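Refinishing an old table, oil or varnish??
Started by prunda_jo, 2022-05-20

prunda_jo
Hi all. Got my nan's old dining table, been in a garage for years. Top is covered in white rings and some sticky brown finish that comes off under your nail. Want to strip it and use it every day, two kids, lots of spilt juice. Hardware shop chap said Danish oil, my brother says varnish or don't bother. Not sure what the wood is. Help?

feller_bench
Oil. Easy. Three thin coats, wipe off the extra after ten mins, leave overnight between. When it gets tatty you just rub a bit more in. Varnish chips and then you're stripping the whole lot again.

Howard Yeoman
Disagree with feller. Two kids and juice = varnish. I oiled ours and it was marked within a fortnight, every mug left a ring. Did it over in October with a satin varnish and haven't touched it since.

feller_bench
Did you let it cure though Howard? Oil wants weeks before you put a hot mug on it. Everyone rushes it.

Howard Yeoman
We eat off it. Can't be going weeks without a table.

leigh_on_lei
Whatever you pick, test it underneath first. And find out if it's veneer before you go near it with a sander. Look at the end edge, if the grain doesn't carry over from the top it's probably veneer and you've got next to nothing to play with. Ask me how I know.

prunda_jo
Looked, grain goes right over the edge so think it's solid? Do I need to go throught all the grits

plamance
Yes solid by the sound of it. Steps I'd do:

1. Scraper first for the sticky stuff. Sanding it just clogs the paper, you'll get through a whole pack.

2. Wipe down with white spirit, let it dry off. Any patches still shiny, scrape again.

3. Sand with the grain, never across. Start at 120, finish at 180. 240 if you're fussy. Scratches across the grain don't show till the finish goes on and then they're all you see. This is the sort of colour and slight shine I'd aim for, grain mostly going one way with a wavier bit to the right 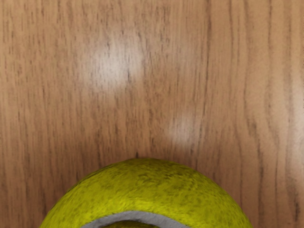

4. Vacuum, then tack cloth. Then vacuum again tbh.

5. First coat thinned. Don't go back over it once it starts to drag.

6. Rub back lightly with 400 between coats. Stop when you're happy.

feller_bench
Good list but 180 is too fine to stop at if she's staining. Takes the colour patchy.

plamance
She's not staining, where did she say staining

feller_bench
Fair. Skim read.

leigh_on_lei
Would still go hardwax oil. Halfway between the two, takes a spill better than Danish and you can patch it. Dear though, paid £39 for a tin. Did a table and a shelf with plenty left.

Howard Yeoman
£39! My varnish was £12 and that's four years of dinners.

leigh_on_lei
Yes and when it does scratch you'll be sanding the lot.

prunda_jo
Ok leaning hardwax now, sorry Howard. Does it stink? Only got the kitchen to do it in

leigh_on_lei
A bit, open the windows. And lay the used rags out flat outside to dry, don't bin them scrunched up, they can catch fire on their own. Same goes for Danish.

prunda_jo
Blimey ok. Scraper ordered. Will post how it goes

Howard Yeoman
Use coasters either way.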